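Two-Arm Pouring Station
Project report, Ulik student robotics club
Submitted 25th May

Summary

Our team set out to make a pair of robot arms pour a drink from a plastic cup into a narrow-necked bottle. One arm holds the bottle still and the other does the pouring. The club calls the setup Illelach, after the folder the first scripts were saved in. The report covers the hardware, how we recorded and replayed motions, the problems we ran into, and what the next group should pick up in August.

Background

The club had worked only with single-arm tasks before, mostly stacking and sorting. Pouring was suggested because it needs both arms at once and because a mistake is easy to see. We first planned to pour from the bottle into the cup, but a full bottle was too heavy for the arm to tilt slowly. Going from cup to bottle puts less load on the moving arm and makes the target much smaller.

Hardware

Both arms are the club's older ones, bolted to the sides of the table. Each has a two-finger gripper. The fingers close by linkage, so the pads stay parallel as they move in. A small camera sits at the wrist of the bottle arm and another is worn at chest height by the person running the session.

The pouring budget was 100 dollars. Most of it went to silicone pad material, a drip tray and spare cups. The control board is a Yeoh unit that was already in the lab. We hung a white cloth behind the table after the first week because the color threshold kept picking up things in the room.

Software

Motions are recorded by moving the arms by hand and saving joint positions. A playback program called Filtura smooths the recording and sends it back to the arms. It was written by last year's group and we changed two parts of it:

The smoothing window can now be set for each joint. With one window for all joints, the wrist tilt came out too rounded and the cup started pouring late.

Playback can pause at a marked point. We use this just before the tilt so the operator can check that the cup rim is lined up with the neck.

Each recording is cut to 2000 samples before smoothing. Longer ones filled the buffer on the board and playback stopped partway.

Method

The bottle is placed by hand on the right side of the table with its cap off. The cup is filled and placed to the left of it. The right gripper closes on the bottle first. The left arm then picks up the cup, carries it over to the bottle, stops at the marked point and tilts.

We divided the tilt into two speeds. The first part is quick, up to the angle where the liquid reaches the rim. After that the wrist turns slowly until the cup is empty. The slow part takes up to 14 seconds.

Problems

Grip height on the bottle mattered more than we expected. When the fingers closed too high, the bottle leaned a little and the neck moved away from the stream. We lowered the grip point and recorded it again.

The cups are soft. Too much force bends the rim, and the stream then leaves from the wrong spot — usually toward the operator. The fix was a lower force limit on the left gripper only.

The steel neck also gave the wrist camera trouble. It mirrors whatever is next to it, and the pink of the cup showed up in it as a second cup. We now mask that area.

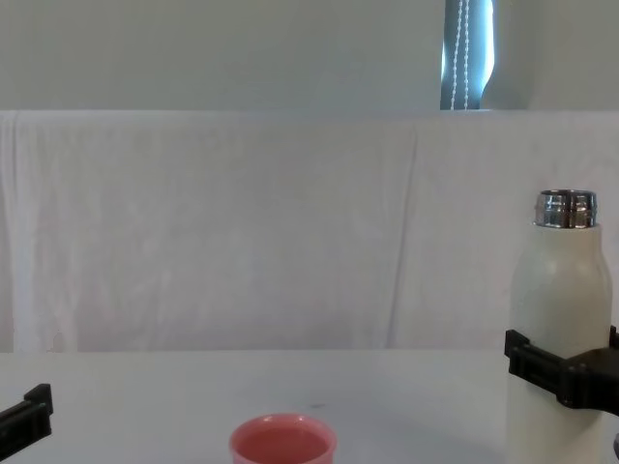
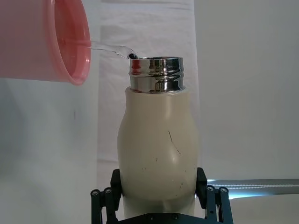
Next steps

Use the wrist camera to find the neck, so the bottle does not have to be placed in the same spot each time.

Try a cup with a stiffer wall.

Add a scale under the drip tray so spills can be recorded by weight.

Move the force limits out of the playback code and into the settings file. They are currently typed in separately for each gripper, and it is easy to change the wrong one.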